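Venia Gift Bag Set — Packing Guide
Section 4: Filling a paper bag with snack packets
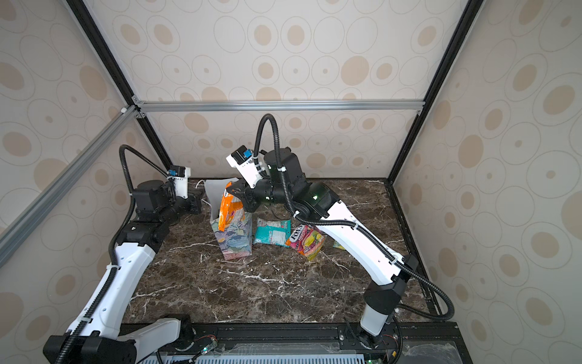
Figure 4. Floral paper gift bag, upright and open at the top, with snack packets.

This section applies to paper bag 3946 and to soft snack packets of any make. For boxed items, see Section 5.

Limits
Maximum load, paper bag: 400 g
Minimum clear work surface on each side of the bag: 30 cm

Before you start
Wipe the tabletop and let it dry. Paper picks up grease and moisture quickly, and marks on a pastel print cannot be removed.

4.1 Opening the bag
1. Unfold the bag and press the base flat from the inside.
2. Run a finger along each side fold until the bag stands without support.
3. Open the top edge fully. Do not crease it outward.

4.2 Filling the bag
1. Lay out all packets beside the bag before loading any of them.
2. Check the seals. Set aside any packet that leaks air when pressed lightly.
3. Hold the largest packet by its top seam and lower it in upright.
4. Add flat packets next, standing them against the side walls.
5. Place fruit candy bags on top. Their contents shift and will settle into the gaps.
6. Use small wrapped pieces to fill the corners.

Note: A packet that catches on the rim should be lifted clear and turned a quarter turn — pushing it down will split the side fold.

CAUTION: Do not lift a loaded bag by its top edge. Support the base with one hand.

4.3 Closing
1. Bring the two long edges together without pressing on the packets.
2. Fold the top over once and fix it with one Plirex label (part 234).
3. If the fold will not stay down, remove one packet and repeat step 1.

Store filled bags upright, in a single layer, away from direct sunlight.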